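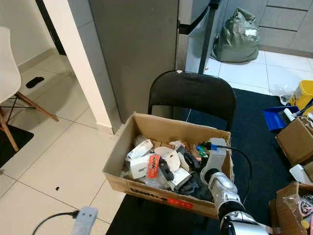 Flillora notebook, April, my turn to write (Kwadwo did the last one and his handwriting beat me, so if anything from that page is repeated, sorry!)

Started 2:15 pm, later than planned. Yvette had the arm homed already when I walked in and had typed up the list for the day, so we got going pretty fast. The job is still the same one we picked for the club showcase: reach into a box of mixed stuff, take one item out, put it down on the mat, go back for the next. Easy for a person, and a real pain for us, mostly on account of anything soft or wrapped in clear plastic. We're driving by hand with the VR controllers for all of it. The learned policy comes later, if it comes before the showcase at all.

Changes from last session:
Box goes on the black chair now and not on the mat. Bent's idea. The elbow was folding up so tight over the floor that joint 4 kept hitting its soft limit, and with the box up at seat height the arm has somewhere to go. I was against it (chairs slide!) but I've come around.
Gripper speed down to 80 percent. It was snapping shut before we'd lined up on anything.
Log names now start with the operator's initials. Please stick to this, I spent half of last week guessing who drove what.

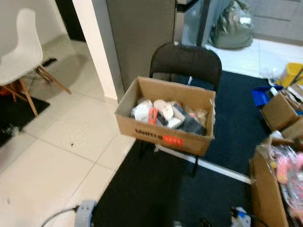

The box on its chair, Unitra side to the front. Mixed load, nothing sorted.

First batch was mine. I went for the white package at the left side of the box and it came up on the first try, which made me way too confident. Then I spent ages on the flat white box. It lay at an angle and each time I came down on it the fingers pushed one end and the other end tipped up. Yvette kept telling me to turn the wrist before going down, and I kept saying yes and then not doing it. When I finally did, fine, got it. So: wrist first, then down. Writing it here so I have to look at it next time.

Then Bent drove, and Bent is just better at this than the rest of us. Slow hands, never fights the arm. Asked how, the answer was "I look at the finger and forget about my own hand," so try that, everybody.

Totals for the day: 13 good picks. Dropped items 2. I'm happy with that. I'm less happy with how long each one takes, but I forgot to start the timer on my batch so there's no average to put here. Bent's times are in the log.

Wrist camera: still a problem. Exposure is locked at whatever value Ermanno set when he was testing over by the window, and we never set it back. I pulled a few stills while Bent was driving and you can make out the finger and a pale line behind it and not a whole lot else. Plus the blur on any quick move is terrible. If we ever want to train on this view we need it a lot brighter than this.
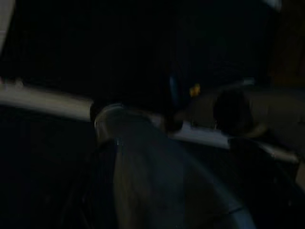 Wrist view at the current exposure. Finger in the middle, small yellow-orange spot just over the pale strip.

I tried to raise the exposure from the config file and the driver ignored me completely. Restarted it, same thing. Kwadwo thinks the value gets overwritten by the launch script after the config loads, and that sounds right to me, I just didn't want to go digging in the launch script with the arm powered. He's going to look at it at home. Until then, wrist footage from today gets tagged DARK and stays out of the training folder. The head camera looks good, no complaints there.

Other thing that bugged us: controller drift. After a while the left controller and the arm disagree about where "straight ahead" is, and you end up steering a bit sideways without noticing. Recentering fixes it but you have to stop and put everything back to the start pose. We recentered 2 times and probably should have done it more. Yvette wants to find out if it's worse when you stand close to the wall – I have no theory, but she can have a whole batch to test it next time.

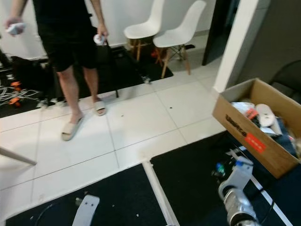

Driving position, a controller in each hand. Aluminum rail between the mats, arm and box on the right.

Floor notes, since half our problems start there. Cables crossing the mats are a trip hazard for whoever is driving, because you're watching the arm and not your feet. I'd like them taped down. Also there are little white bits all over the front mats again, so bring the hand vac. And the small colored parts by the arm need a tub of their own with a lid.

To do before next session:
Kwadwo – launch script, exposure value.
Yvette – drift test, near the wall and away from it.
Bent – write down the recentering steps so it isn't only in your head (pretty please).
Me – tape, tub, hand vac. Fix the file names on the old logs. Start the timer!
Ermanno – can you tell us what exposure you had before the window test? Even a guess would help.

Packed up at 5:40. Arm parked and powered off, controllers on charge, logs copied to the shared drive under Flillora/picks.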